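Re: [workroom] White tops: keep them or replace them before October?
Date: August 18, 2020
To: workroom list

I've had a few replies off the list, so I'm answering here for everyone. The earlier message is quoted in pieces, with my answers under each one.

> We have the two long tables from the old Kiten office and the white one
> we bought for the sorting room. The white one shows everything. Every
> pencil line, every drip of tea. I would like to swap it for something
> darker before we start packing the October orders. The quote from
> Tedosov is 826 for a new top, cut to size, and that does not include
> taking the old one away.

I'd keep it. I sorted at the white table for most of last winter and at the Kiten tables before that, and I lost far fewer small parts on the white one. Dark screws, needles, thread ends and bits of wire all show up right away. On the brown tables I was forever running my hand over the surface to check I had everything.

The fact that it shows dirt is a nuisance, I agree. But the dirt is on the brown tables too, and it ends up on the paper goods. We had to throw out a stack of Skivutness sleeves in the spring because of something sticky on the long table by the door.

> If we keep it, we need a rule for cleaning. The last person to use it
> usually leaves it for the next one.

Fine with me. What I do at home, on a table with the same kind of surface:

Clear it completely. Don't wipe around things.
Dry brush first, toward you, into a dustpan.
Warm water with a little dish soap on a soft cloth, wrung out well.
Plain water on a second cloth.
Dry it with a towel. Leaving it to air dry gives you streaks.

For pencil, a white eraser works. For ballpoint, rubbing alcohol on a cotton pad, and test a corner first. Please don't use the green scouring pads. They leave a dull patch, and the dull patch then picks up dirt faster than the rest. Prajapati sells a cream cleaner for kitchen counters that a couple of you have asked about. I've used it and it's all right, but it takes a lot of rinsing, and I don't think we need it for everyday cleaning.

> Also the edges. The strip is coming away on the side near the window
> and it catches on sleeves.

Contact glue on both faces, wait until it's tacky, then press and clamp with a bit of scrap wood behind the clamp. I have 5 clamps I can bring. If the strip has stretched, trim it at the corner after the glue has set. The replacement strip I looked up is cheap, but it only comes on a big roll and we'd use a tiny part of it.

> One more thing. Can the table be kept empty between sessions? I came in
> and could not find a clear spot to put a box down.

Yes, please. I'd like to see the top cleared at the end of every session, with the trays back on the shelf and the tape and scissors in the drawer. A bare top is quick to wipe, and whoever comes in next can start right away.
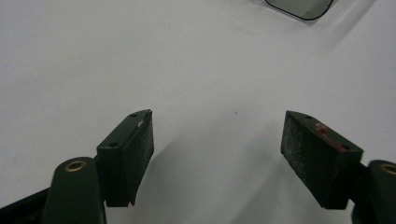
Posted by the list moderator
Sorting room and supplies

A plain white top with the middle left open is all I'm asking for. If you're in the middle of something that can't be moved, put it on a tray so it can be lifted off in one go.

On the money: we have 1,625 in the furnishings line for the year. Taking 826 out of that for a top we don't need would leave us short for shelving, and the shelving is in worse shape than the table. The bottom shelf behind the door is bowed and I've stopped putting paper on it.

So my suggestion is to keep the white top, glue the edge strip, buy two packs of soft cloths, and look at the question again after the October orders have gone out. If you disagree, reply to the list and not only to me, so the others can read it.

The supply cupboard code has changed. It's now 991. Please don't write it on the door.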